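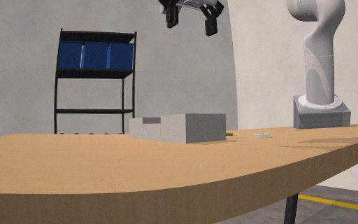
Grey stepped block on a tan tabletop, computer rendering.

Norbridge Footpath Drainage Works
Progress report to the Zurnel Fund
August 13, 2026
Prepared by: Ruxandra Manole

1. Position at the end of the period
Drainage has been laid along the lower path from the Mac Mathúna gate to the culvert. The upper path has been surveyed and pegged out but not dug. Work on the lower path stopped for 2 weeks while the water company traced an unmarked supply pipe. The pipe was found to run deeper than our trench and no change of route was needed.

2. Materials
Jisilov delivered 300 metres of perforated pipe in one load. A short length was rejected at the gate for splitting at the joints and has been credited. Washed stone is held in the lower car park under sheeting. The membrane for the upper path is on order.

3. Ground conditions
The clay is heavier than the trial pits suggested, mainly below the old hedge line. Trench sides there had to be battered back, with more spoil to remove than was allowed for. Rosalía Zabala has agreed with the neighbouring farm that clean spoil may be spread on the field margin, subject to reinstatement of the grass.

4. Spending
Spending on spoil removal is over the budget line by £3,683. We ask the Fund to approve a transfer of this sum from contingency. All other lines are within budget. Invoices are attached separately.

5. Risks
The upper path crosses tree roots in four places. Hand digging will be used at each crossing and could add up to 4 days to the programme. The diversion order expires in December, and an extension will be sought if the surface is not open by then.

6. Next period
Dig and pipe the upper path. Fit silt traps at both ends of the culvert. Reinstate the verge by the gate.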